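Datasets > Outdoors > Walking logs > veres-walks

# Veres Walks

A collection of 844 everyday walk logs from the lanes, riverbanks and field edges near Nillow, written down by one very keen walker (me) and cleaned up enough that other people can use them. Most are short. A few go on far too long, usually because there was a heron.

I started keeping these in a notebook, then in a text file, and then the text file got so big my editor complained. So now it's a proper dataset with columns and everything!

## What's in it

Each row is one walk. The columns are:

- `walk_id` – a plain running number, never reused
- `month` – the month only, written out (December, not 12)
- `start_point` – where I left from, usually the house, the Hivell car park or the old ferry steps
- `route` – the name I use for the route, see below
- `surface` – mud, gravel, grass, pavement, or mixed
- `weather` – free text, as I wrote it at the time
- `dog` – yes or no
- `notes` – free text, the good part

The file is `walks.csv`, UTF-8, comma separated, with quotes around anything that has a comma in it. The weather and notes columns have a lot of commas in them.

## Routes

The Veres loop is the one I walk most, and it's wonderful in any weather. It follows the stream up to the weir, crosses by the footbridge and comes back along the top field, where you get the whole valley laid out and (on a clear morning) the church at Galtitus poking up behind the poplars.

Galtitus Hill is steeper and has the best blackberries. The Hivell towpath is flat and good for anyone with a stroller. "Long way round" means I got to the weir, felt great, and kept going. It has no fixed path, so please don't try to work out an average length for it.

Two routes changed names partway through. "Mill path" became "Hivell towpath" once I'd learned what everyone else calls it, and "Top field" was folded into the Veres loop. The old names still turn up in the notes, and I've left them there.

## How the notes were written

Usually within an hour of getting home, with tea. I didn't follow a template, so some entries are a full page and some just say "windy, lovely." Spelling of bird names is all over the place in the early rows. I went back and fixed the ones I was sure of, but a warbler I couldn't identify then is still a warbler I can't identify now.

If you're using this for text work, the notes are where the fun is. People's walking diaries have a rhythm of their own – weather first, then feet, then whatever was in the hedge – and I'd love to see what someone does with that.

## Known problems

- Winter is thin. I walk less when the lane floods, and it floods a lot.
- `surface` is my opinion on the day. The same stretch can be grass in one row and mud in the next, and both are right.
- Three rows have no route at all. I've kept them for the notes.
- There are no GPS tracks. I never carried anything to record them, and I'm not planning to start.
- Wildlife counts in the notes are guesses. "Loads of swallows" is as precise as it gets.
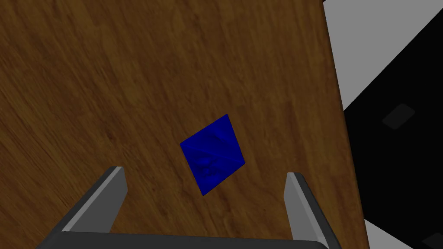 *Blue cube on a wooden tabletop (computer render).*

## Loading it

Any spreadsheet program will open the file. If the notes look chopped in half, check that your import is set to respect the quotes, and allow line breaks inside a cell. Some of the longer entries have paragraphs.

## Versions

Version 2 is the current one. It adds the `dog` column, merges the route names as described and drops a handful of rows that were really shopping trips. Row numbers match version 1, so there are gaps where those were. If you cited a walk by its ID before, the ID still works.

## License and thanks

Free to use, share and remix, with a credit to "Veres Walks." If you make a map, a poem, a bird chart or anything else out of it, please send me a link through the issues page. I'd be delighted!

Corrections are very welcome too, especially for plant names.

Related datasets

- Nillow hedgerow diary
- Hivell towpath birds, spring and summer
- Galtitus Hill blackberry notes
- Stream levels at the Veres footbridge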